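FOR IMMEDIATE RELEASE

May 12, 2021

Rolora Heritage Walk Returns in October with New Route

The Rolora Local History Society has confirmed that its annual walk in memory of the schoolmaster and diarist Demyd Tymoshchuk will take place in October. The route covers the road between Flenlow and Elarero, where he taught for most of his working life. His diaries run to 289 entries and remain the fullest record of daily life in the district.
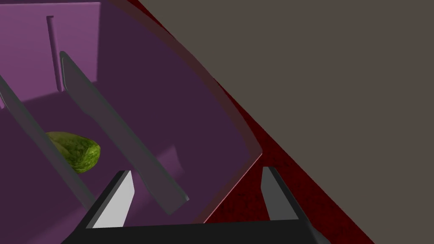 Route and Registration

Walkers will leave from the old schoolhouse in Flenlow and stop at the Shboul mill before going on to Elarero. The walk is limited to 233 places. Children under 12 must be accompanied by an adult. Registration opens at the end of summer.

The society was founded in 2000 and has published 64 of the diary entries to date. 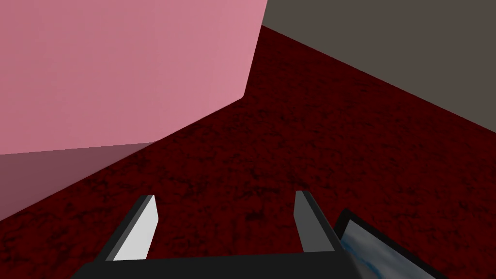
A memorial stone to Tymoshchuk will be unveiled in Elarero on the day of the walk. The design is a plain rectangular block with sharp, clean edges, much like the pink one shown with this release, and its sides will carry no lettering. A short passage from the diaries will be cut into the top face.

"He wrote about his neighbors with care, and the walk takes people past their doors," said Reece Dunmore, chair of the society.

Press inquiries should be addressed to the society's office in Flenlow.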